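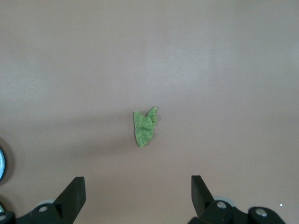

Wrist view over the desk, with the fingers open and the green scrap waiting.

So I finally have a robot arm on my desk, and I've been grinning about it for most of November. It's the Zalto, the small arm kit from Grener, and I bought it with the wrist camera and the two-finger gripper because I knew that if I got the bare arm first I would be ordering the rest within 15 minutes of switching it on.

A few people asked me to write it up once I'd had some time with it. I've been using it most evenings, so here goes.

Putting it together took me two evenings. The instructions are a thick printed booklet with big drawings, and the screws come in bags numbered to match the pages, which I loved. The first evening went to the base and the lower joints. The second was nearly all gripper. There are a lot of little linkages in there, and on my first try I put one bracket in backwards and had to undo a good chunk of it (page 31, if you're building one, look hard at which way the bracket faces before you tighten anything!). Once it's together you can see how it all works, because the screws and linkages are right out in the open. I like that. When something squeaks you can get at it.

The fingers are flat black paddles with square ends. I had expected something with teeth or a rubber grip, and I was a bit doubtful, but flat turns out to suit most of what I want to do. They slide along the desk nicely and get under thin things.

Now the camera. If you're wondering whether to pay for it, please do. It sits at the wrist and looks out past the fingers, so whatever you're reaching for shows up between them, and lining up becomes something you can do by eye from the laptop across the room. Before I plugged it in I was crouching next to the desk with my chin on the edge, trying to judge the gap. My knees are very happy with the upgrade. You do get the fingers in your picture the whole time, and a bit of the gripper body on either side, but I stopped noticing after the first night.

Most of my practice has been on small soft stuff. Blocks are easy. Everybody shows blocks in their videos, and yes, the Zalto picks up a block all day long. Soft crumpled things are a lot more fun. They're low, they have no flat sides, and they squash or roll away if you come in too fast. The green scrap is my current favorite. It looks like a leaf somebody sat on, with a pointy end and a flap that folds over on itself, and the way you approach it matters a lot. If I come in across the fat part, I get it most times. If I go for the flap, it tends to slip out.

I kept a tally one night, because I'm like that. Out of 75 tries I dropped or missed 15, and nearly all of those were in the first half hour, when I was still driving the arm by hand with the sliders. Then I slowed the last bit of the approach way down and the misses mostly went away. There's a setting for it called soft landing, buried two menus deep. Turn it on first thing!

The software is where I have complaints. It's called Brovau and it has a nice clean layout, but it forgets my camera settings every time I close it, and the undo button only goes back one step. Recording a motion and playing it back is great, though. You move the arm through what you want, hit save, and it does it again. I recorded a pick and drop into a teacup and played it for my neighbor Madalena Rocha, who made me run it six more times and then asked if it could do her earrings. (Not yet. I'm working on it.)

Lighting matters more than I'd guessed. My desktop is a plain matte mauve sort of color, and the arm throws a soft shadow over it as it moves. With the lamp behind the arm, the shadow ended up right where I was trying to look. I moved the lamp to the side and things got much better. A green thing on a mauve surface is easy to pick out. A gray sock was hopeless.

As for noise, it hums a little when it holds still and whirs when it moves. I can run it with the door open while someone's watching TV in the next room, no complaints so far.

I paid 300 for the whole lot on sale, camera included, and I'd pay it again. Tomás Caldeira wrote in to ask if it's okay for a total beginner. I think so, if you're patient with small screws. Get a decent screwdriver, the one in the box is too short for the wrist.

Next up is a folded paper star, and then the earrings.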